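**Review: Lovix guide to good practice in two-arm handling**

The Lovix guide sets out rules for trying a task in simulation before it is run on real equipment. Wing-yan Tseng and Chia-hao Wu reviewed it in December, using the cup and rack task.

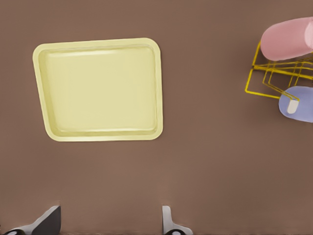
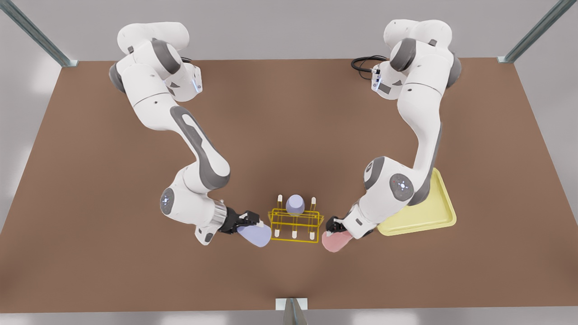

Section 4 is the strongest. It requires each arm to have a stated working area – and a stated order of entry where the areas meet. The section on stopping rules is thin, and its terms differ from those in the annex. We recommend the guide for internal use, subject to a revised Section 10.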